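Home | Units | Timetable | Week notes | Lab bookings | Help

January
Posted by the unit coordinator, Skunemum campus

Week notes: looking after the sorting cell (Stasiv bench)
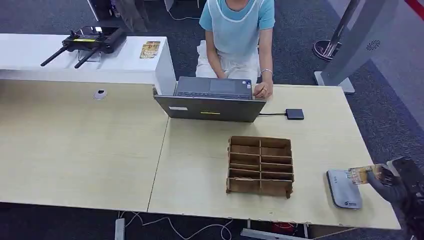 The Stasiv bench, with the ten-cell cardboard tray on the table and a card or packet in the gripper.

Hi everyone. These are the notes I promised for the bench session, typed up from my scribbles plus the things people asked me in the corridor. They cover getting the cell going at the start of a shift, keeping it happy while it runs, and the gripper pad job, which you'll each do once before the break. If you missed the session, read the whole lot before you book a slot, please!

Starting up

I always begin with the table and leave the arm till last. Look at the cardboard tray first. It has two columns of five cells and the arm has been taught where each one is, so if somebody has bumped the tray (and somebody always has) every single drop will be off by the same amount. Square it up to the pencil marks. Don't tape it down. I used to, and all that happened was that the card tore when the gripper caught a divider, and I spent an afternoon with a craft knife making another one.

Next, power. Controller on, wait for the light to go steady, then start the Trerkico software on the laptop. In that order! If you do it the other way round the software looks for the arm, doesn't find it, and sits there with a grey screen until you close it and start again. You won't hurt anything, but you'll lose five minutes and think you've broken it.

Then home the arm with the speed at 8 per cent. Yes, it's slow. You want it slow, with one hand near the stop button, for the first move of the day. Once it's home and nothing has grumbled, bring the speed up to 73 per cent and leave it there. I know the slider goes further. The cards start slipping in the fingers past that point and you'll be picking them up off the carpet.

Checking the grip

Open and close the gripper on nothing three times and listen. A clean close is one soft click. If you get a click and then a little buzz, the fingers are fighting each other and you need to re-zero them (menu, gripper, zero, then confirm). Now try one card. Hold it flat, let the fingers take it, and give it a gentle tug. It should resist you and then slide. If it won't slide at all, the force is set too high and it'll crease the softer packets.

Changing the finger pads

The pads are the bit that wears out. We change them at 432 picks on this bench, which is early, but the printed cards are glossy and the rubber goes shiny quicker than you'd expect. The pick counter is on the first page of the Skutis log. Reset it when you're done, otherwise the next group will change a brand new set.

1. Park the arm in the service position and press stop. Check that the software shows it as stopped.
2. Undo the two small screws on each finger. Put them in the lid of the spares tin. They roll.
3. Peel the old pad off and wipe the metal with the alcohol wipes, then let it dry properly. I've rushed this and had a pad fall off into the tray halfway through a demo.
4. Press the new pad on from the middle outwards, ridges facing in. Count to thirty with your thumb on it.
5. Screws back in, finger tight plus a quarter turn.
6. Re-zero the fingers and do the tug test again.

Cables

Have a look under the table before you sit down. There are white cables looping across the carpet on the front side and it's very easy to hook one with your foot or a chair wheel. Same story on top: the laptop should stay where it is, and if you want more room to type, shift your chair. When the connection drops in the middle of a run, check the plugs at both ends first. It's been a loose plug nearly every time for me, and I've reinstalled the software twice for no good reason.

What to hand in

One page, in your own words: the state you found the cell in, what you adjusted, the pick count before and after, and anything that sounded odd. Sketches are welcome. Put your bench time on the top (mine would say 2 pm) so I can match it to the log.

Spare pads are in the second drawer. If you take the last set, write it on the whiteboard so I can order more.

Previous week | Next week | Back to top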